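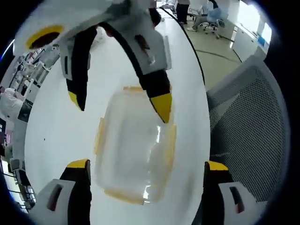 Why can you see through some plastics?

Light can pass straight through some plastics because there is nothing inside them that is large enough to bend the light or send it off in another direction. If the inside of a plastic is full of small crystals, the light gets scattered and the plastic looks cloudy or white.

Print this page | E-mail this page

By Yevdokiia Sirko
Updated 10/12/2021

What plastic is made of

A plastic is made of very long molecules called polymers. A polymer is a chain of small units joined end to end, the way a paper chain is joined link by link. The chains are far too thin to see, even with a school microscope.

When a plastic is melted, the chains move around and slide past one another. When it cools, they slow down and stop. What happens during the cooling decides how the plastic will look.

In some plastics the chains stop wherever they happen to be, all tangled together like cooked noodles in a bowl. Scientists call this kind of plastic amorphous, a word that means "without shape." Polystyrene of the plain, hard type is amorphous. So is acrylic, which is often used in place of window glass.

In other plastics, parts of the chains fold up and line up in neat layers. These neat parts are crystals. The tangled parts are still there, in between. A plastic with both parts is called semicrystalline. Milk jugs are made from a semicrystalline plastic called polyethylene, and you can't read a page through the side of a milk jug.

What light does

Light travels as a wave. The distance from the top of one wave to the top of the next is its wavelength, and it is measured in nanometers. There are one million nanometers in a millimeter. Light with a wavelength of 500 nanometers looks green to most people, and light with a wavelength of 600 nanometers looks orange.

Light changes speed when it goes from one material into another. If it meets the new material at an angle, it also changes direction. This is called refraction. Crystals are packed more tightly than the tangled parts of the same plastic, so light moves more slowly in them. Each time a ray crosses from one part to the other, it can be turned a little.

If the crystal groups are about as large as the wavelength of the light, or larger, a ray is turned many times before it comes out the other side. The rays leave in all directions and no clear picture gets through. If the groups are much smaller than the wavelength, the light is hardly disturbed.

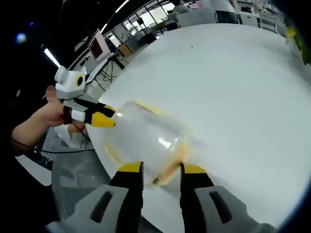 Cooling speed matters too. PET, the plastic used for most water bottles, can be clear or cloudy. If it is cooled fast, the chains have no time to form large crystals and the part stays clear. If it is cooled slowly, crystals grow and the part turns white. The factory at Gikidby cools its molds with water pipes for this reason.

How a clear tray is formed

One common method is called thermoforming. The steps are as follows.

1. A flat sheet of plastic is clamped along its edges.
2. Heaters warm the sheet until it is soft enough to stretch.
3. The sheet is lowered onto a mold, and a pump pulls out the air between them.
4. Air pressure from the other side pushes the sheet against the mold.
5. The tray cools, and the extra plastic is trimmed off.

The sheet gets thinner as it stretches. It stretches most in deep corners, so corners are often the thinnest part of a tray. Many molds have rounded corners, which keep the sheet from getting too thin in one spot. A tray from the Cieślak line at Doseck weighs 14 grams after trimming. The trimmed pieces are ground up and melted again to make new sheet.

Clear is not the same as colorless

A plastic can be tinted and still be clear. A red dye takes in most of the green and blue light and lets the red light through without scattering it. A white pigment works differently. It is a powder of tiny solid grains, and the grains scatter light of every color.

Scratches scatter light as well. An old clear lid may look foggy because its surface is covered with fine marks, although the plastic inside has not changed.

Words to know

Amorphous: having no regular pattern inside.
Polymer: a long molecule made of many small units.
Refraction: the bending of light as it goes from one material into another.
Scatter: to send light off in many directions.

Print this page | E-mail this page

Related items
How Glass Is Made
Why Is Milk White?
What the Number on the Bottom of a Bottle Means
A Visit to the Gudel Sorting Plant
Rubber: The Polymer From a Tree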